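Low-Voltage Switchgear Gallery: Cabinet Doors and Operator Controls

Last revised 2020-11-03

This page covers the door-mounted equipment on the gray sheet-metal cabinets at the Cuvcombe training bay. The wiring behind the doors is on a separate page. Drawing references are to set 311, sheet 7 unless stated. The cabinets are used for isolation and changeover practice, and the labeling follows the supplier's original scheme, with Chinese hazard text left in place.

Door layout. The cabinets stand side by side with a narrow gap between doors. Metering is on the left door. Start, stop and alarm devices are on the right door. Trainees should identify which door they are working on before they touch any control, and say it aloud to the second person.

Indicator lamps, left door. Amber, green and red, in that order from the left. Color alone is not proof of state. Read the label plate under each lamp and compare it with the lamp schedule on sheet 7. The plates are small and the red lettering is hard to read from more than an arm's length away.

Multifunction meter. A panel-type digital unit with a three-row display and four buttons along the bottom edge. The buttons page through the measured values. Holding the first button opens the setup menu, which is password-locked on these cabinets. The display has low contrast, so read it square on. Log all three rows, even when the exercise calls for only one.

Terminal connectors. One yellow and one red, mounted level with each other on the left door below the meter. Do not hang tags, lanyards or test leads on them between exercises. Covers for both are on order from Trevus.

Selector switch, left door. Square housing, black surround, white face, white lever. Turn the lever fully to the detent and then let go. A lever left between positions is recorded as a failed step, and the sequence restarts from the lamp check. 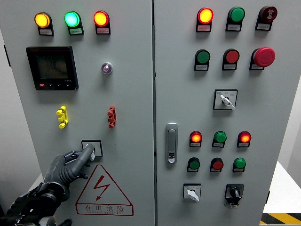 After each switching step, wait for the lamps to settle and enter the result on the step card before going on. The card has one line per step. Do not combine two steps on a line. Where the lamps and the meter disagree, stop, leave the lever where it is, and call the bay supervisor.

Hazard marking. A red triangle with a lightning bolt, and under it a red-bordered label reading 有电危险, meaning "Danger: live electricity." Smaller English text follows below the Chinese. Clean with a dry cloth only. Solvent lifts the print, and two doors at the Jaltum site had to be relabeled in November for that reason.

Indicator lamps and alarm, right door. One red-orange lamp, one green lamp and a dark red alarm device in the top row. Record the lamp states at the beginning and at the end of the exercise. The alarm is tested weekly by bay staff. Trainees do not silence it.

Push buttons. Green and red, in the second row. Press with one finger, squarely, and release. Repeated pressing does not speed up the response and fills the event log.

Emergency stop. Large red mushroom head, to the right of the push buttons. Keep the floor in front of it clear at all times. Resetting the head does not restart the circuit. Follow the restart card.

Selector switch, right door. White face and white lever, mounted below the push buttons. Check the position against the printed markings, not against the other door.

Door latch. Silver vertical handle with a keyhole near the bottom, on the seam side of the right door. Keys are held at the bay desk. Insulation readings taken with the door open use the 500 V range on the Hämmerli tester and go on the back of the step card.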